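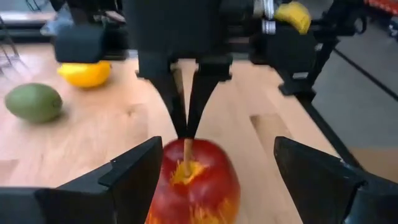 What is a toile in dressmaking?

A toile is a test version of a garment, sewn in cheap cloth so that the fit and shape can be checked before the final fabric is cut.

Toile (garment)

A toile, called a muslin in the United States, is a trial garment made during the design of clothing. The word is French for cloth or canvas. American sewers took their own term from the plain cotton fabric most often used for the job. The finished toile usually has no lining, no finished hems and no working buttonholes, and its seams are sewn with long stitches that can be pulled out easily.

The term should not be confused with toile de Jouy, a printed decorating fabric with country scenes in a single color on a pale ground.

Use in fashion houses

In couture, a design often begins as a sketch, which is handed to a workroom. The workroom drapes cloth on a dress form or cuts it from a flat pattern, and the result is shown to the designer on a fit model. Changes are pinned and marked in pencil directly on the cloth. A dress may go through several toiles before it is approved. The last one is then taken apart, pressed flat and traced onto paper or card to make the final pattern.

Houses that make clothes for private clients may also keep a padded form adjusted to the client's measurements, so that early fittings can be done without the client present.

Ready-to-wear companies use the same method but usually stop after one or two rounds, after which a sample is made in the real fabric. Some firms now replace the first round with fitting software. Knitwear is handled differently, as the fabric is shaped on the machine and a woven toile says little about how it will hang.

Materials

Unbleached cotton muslin, sold in light, medium and heavy weights, is the standard choice. The weight is matched to the final fabric. A coat may be tested in cotton canvas or an old wool blanket, and a bias-cut evening dress in cheap rayon or acetate. Stretch garments need a knit with a similar amount of stretch. Felt is sometimes used for leather jackets.

The fabric is pressed before cutting and the grain line is drawn on each piece. Center front, center back, waist and hip lines are also marked, often in colored thread or soft pencil.

Fitting

The toile is put on the wearer or the form with the seam allowances either outside or inside, depending on the workroom. Drag lines in the cloth point toward the area that is too tight. Folds that hang loose show where there is too much length or width. Extra cloth is pinned out, and tight areas are slashed open and filled with a scrap. Sleeves are normally fitted after the shoulder and armhole have been settled.

Collections

Toiles were long treated as working material and most were thrown away or cut up. Museums and schools began to save them in larger numbers when they came to be seen as a record of how a designer worked. They are also useful for study when the finished dress is too fragile to handle.

The Furnden study collection holds 461 toiles, most of them from small dressmaking firms. The largest group came from the Slanina workroom, which was run by the cutter Radomír Tóth and later by his former apprentice Domnica Sima. Many of the pieces carry notes in both of their hands, and over 1,000 related paper patterns are stored separately. The collection's catalog was written by Natália Dvořáček. It lists fabric weight, grain direction and all visible alterations, but does not give sizes, which the workroom did not record.

Unfinished look in finished clothes

Some designers have used the look of the toile in garments meant for sale, with raw edges, exposed darts and pencil lines left in place. The label Skikness, founded by Prapai Sitthichai and Abrehet Tsegaye, showed a May collection made entirely in unbleached cotton, with the pattern numbers stamped on the outside. A coat from that collection was later added to the Furnden holdings and is cataloged there as a finished garment.

See also

Dress form
Draping
Pattern grading
Basting stitch
Seam allowance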